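In Praise of the Small Guesthouse
Oct 22, 2018

I have stayed in a good many big hotels over the years, and I couldn't describe a single one of their lobbies to you now. The guesthouses I remember, right down to the breakfast plates. In September my sister and I spent a week at the Basten, a family place of 32 rooms up a hill I cursed every single evening (the bags, the cobbles, my knees!), and I would go back tomorrow. 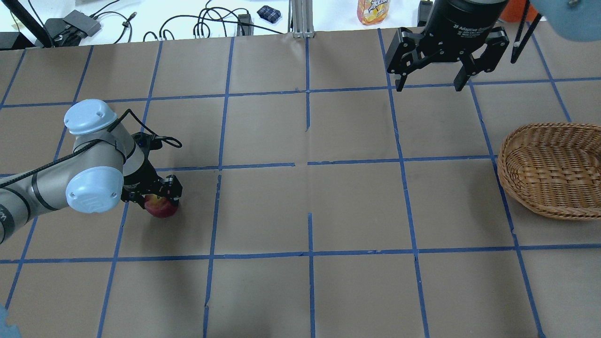 A red apple on brown paper and blue tape.

The owner, Dilek Türkmen, met us at the door herself and asked what we wanted to eat before she asked for a passport. Now, I know there are travelers who would much prefer a key card and a quiet elevator, and after a long flight I have some sympathy. But when our bus to the coast was canceled, it was Dilek who got on the phone and found us a driver, a cheerful man who took us the 51 miles by the old road and stopped wherever we asked.

What worries me is the review score. A place like the Basten loses points for thin towels and a shower that takes its time, and those points push it down the page,

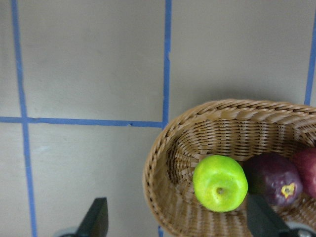 below the chain by the station, where the towels are lovely and the front desk couldn't tell you where to find soup. I don't blame the people who write the reviews – I've grumbled about a shower or 2 myself – but I do wish the booking sites would let us say how we were looked after, and give that some weight. It would take one more box on the form.
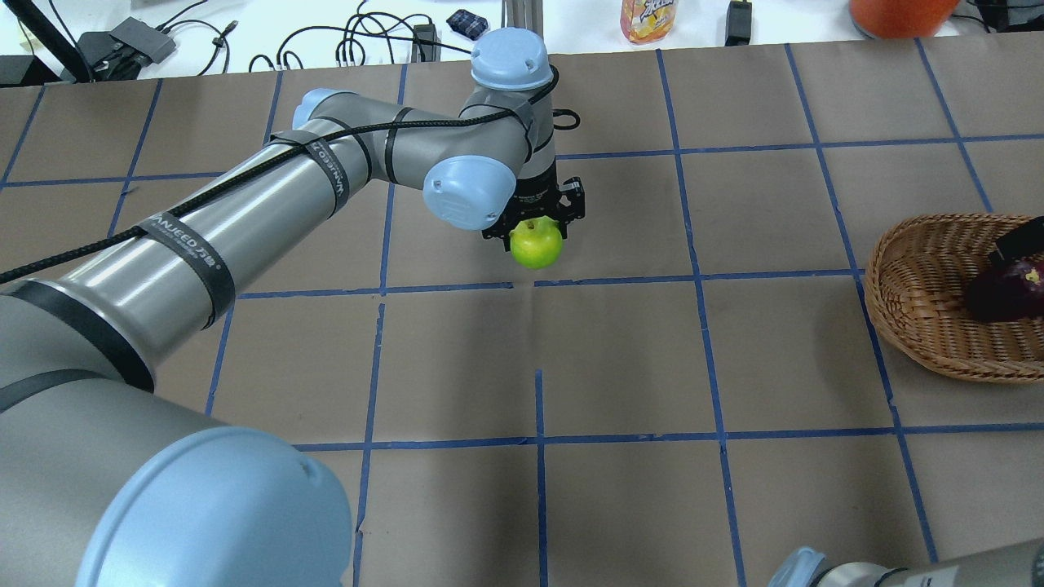

Gray arm with light-blue caps, over the tabletop.

Until they do, I read the long reviews, the rambling ones that mention the owner by name, and I skip the number altogether. We paid 90 dollars a night, breakfast included, and my sister is already asking about next fall.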